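Clearing Out at Pultside: A Gallery

December 2024

Welcome to our little gallery page, and thank you for finding your way to it. If you have been following the Pultside clear-out since August, you will know that we had rather more to sort through than we bargained for, and that the back room in particular had become the place where things went when we couldn't decide about them. There were curtain rings in there from before the last lot of curtains. There were three kettles, two of them without lids, and a box marked "Sotomayor" that had come across from the old building and never been opened (it was full of coat hangers, which felt like a bit of a let-down after all that wondering).

We set aside the better part of the week for it, with plenty of tea, and I have to say it was a much jollier business than I had feared. The big cupboard took the longest. Once the shelves were empty we could see that the lining paper had to go as well, and it came away in lovely long strips in some places and in maddening little flakes in others. The flakes got everywhere, and I was still picking them out of my cardigan when I got home.

After the cupboard came the part I like best, which is the tidying up after the tidying up! You need somewhere decent to put your bits and pieces while you work, and a long table is a wonderful thing for that. We have always got on well with a mat over the top, as it saves the surface from scratches and gives you an edge to sweep towards. 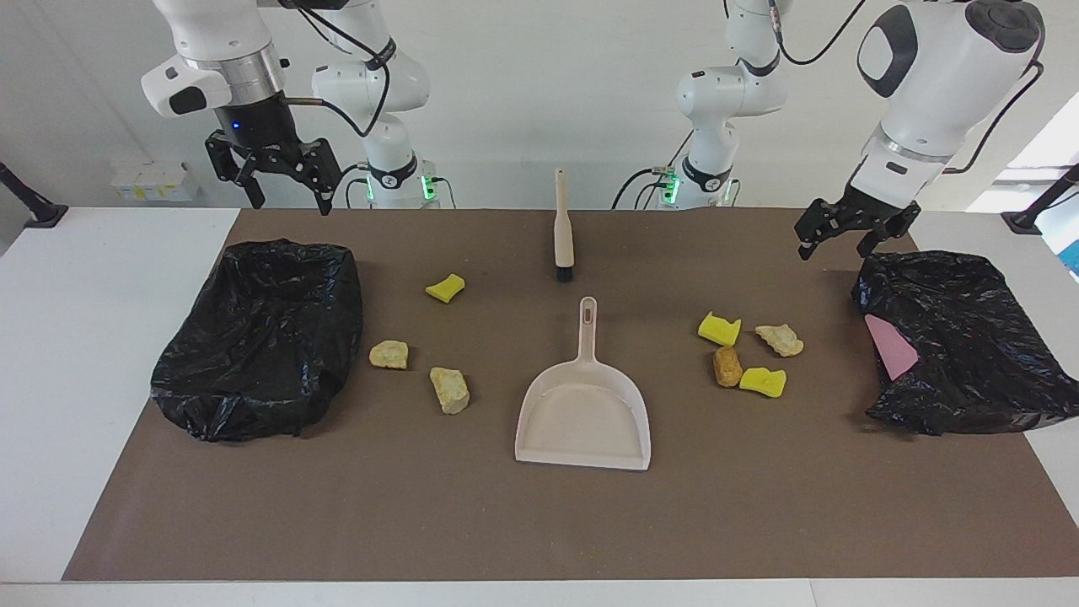

Cleaning things and debris out on the brown mat, with a black rubbish bag at either side and something flat and pink lying on the right-hand one.

I am a great believer in having two bags on the go. Ours is a very simple system, one for proper rubbish and one for things that might be recycled if somebody is patient enough to go through them, and it has served us well through the kitchen, the hallway and the dreadful business of the meter cupboard. Do open your bags right out before you start, by the way. It is very hard to aim a dustpan at a bag that has folded itself shut, and I speak as someone who has swept the same pile of crumbs up twice in one morning.

We filled 34 bags in all by the end of the week, which surprised everybody. The sorted crockery has gone over to Clatevine, where they were very pleased to have the side plates, and the spare chairs are at Clistent until the spring. If you think one of the kettles might be yours, it is on the windowsill by the front door, and you would be doing us a real kindness by taking it away.

The shelves will be relined in the new year with the plain cream paper, after a good deal of back and forth over the one with the lemons on it. I was for the lemons myself, and there is half a roll left if anyone has a drawer that wants cheering up.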